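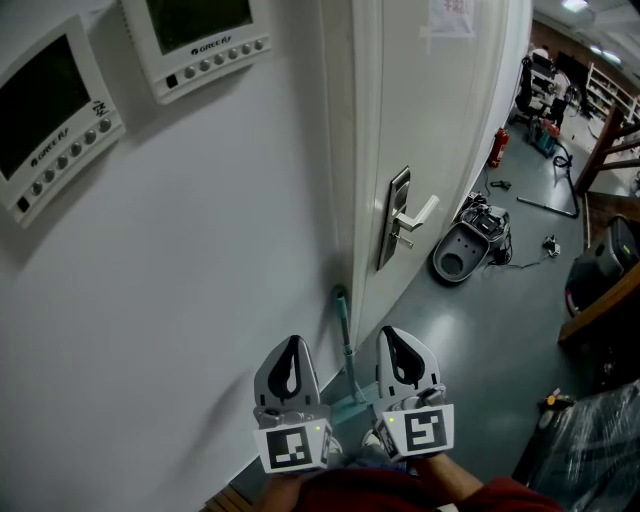
Zwei GREE-Bedienteile neben der Tür, Raum wird ungleichmäßig warm

Forum Haustechnik > Klima und Lüftung
Erstellt von Fillomeck am 27. Dezember 2020

Hallo zusammen,
wir haben im November eine Werkstatt mit Büroecke übernommen, 80 Quadratmeter, ein einziger langer Raum. Direkt an der Tür hängen zwei weiße Wandbedienteile von GREE übereinander, beide mit dunklem Display und einer Reihe runder grauer Tasten darunter. Eine Anleitung gab es bei der Übergabe nicht. Am unteren Bedienteil hat jemand seitlich von Hand etwas hingeschrieben, damit kann ich nichts anfangen.

Hinten an den Schreibtischen ist es beim Heizen deutlich kälter als vorn. Ich stelle an beiden Teilen 22 Grad ein, hinten kommen laut Thermometer 17 an. Meine Fragen: Gehört jedes Bedienteil zu einem eigenen Innengerät? Und wo wird die Temperatur gemessen, am Bedienteil oder am Gerät?

Oben in der weißen Fläche sitzen außerdem zwei kleine Gitter hintereinander. Ich weiß nicht, ob die zur Anlage gehören. An der Decke laufen Kanäle nach hinten.

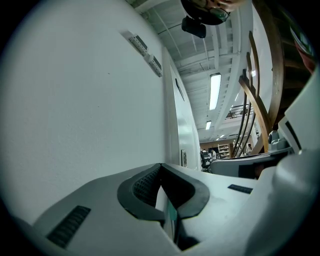

2 Antworten

Shahbazi
Zwei Bedienteile heißt meistens zwei Innengeräte oder zwei Gruppen. Das lässt sich leicht prüfen:

Beide ausschalten und fünf Minuten warten. Dann nur das untere einschalten, Lüfter auf höchste Stufe, und durch den Raum gehen. Wo Luft kommt, ist das zugehörige Gerät. Danach dasselbe mit dem oberen. Ergebnis mit Klebeband am jeweiligen Bedienteil notieren. Vermutlich hat der Vormieter mit seiner Handschrift genau das gemacht.

Zum Fühler: Je nach Modell und Einstellung wird die Raumtemperatur im Bedienteil oder in der Rückluft am Innengerät erfasst. Falls im Bedienteil, misst du bei dir neben der Tür, und für hinten sagt der Wert wenig aus. Umstellen lässt sich das oft im Servicemenü, das würde ich der Kältefirma überlassen. Bis dahin das Gerät für den hinteren Teil zwei Grad höher stellen und die Lamellen, soweit vorhanden, nach unten richten.

Die Gitter kann ich von hier aus nicht zuordnen. Halte ein Blatt Papier davor, einmal bei laufender und einmal bei ausgeschalteter Anlage. Wird es angesaugt, ist es Abluft oder Rückluft. Auf keinen Fall zukleben oder zustellen.

Povilas Tamošiūnaitė
Filter reinigen. War bei uns auch so, danach ging es wieder. Und die Tür zulassen.

Kommentar von Fillomeck
Danke euch. Das untere ist für vorn, das obere für hinten. Das obere stand auf Kühlen. Das Papier wird an beiden Gittern leicht angesaugt. Wegen der Filter frage ich beim Vermieter nach, wann zuletzt jemand dran war.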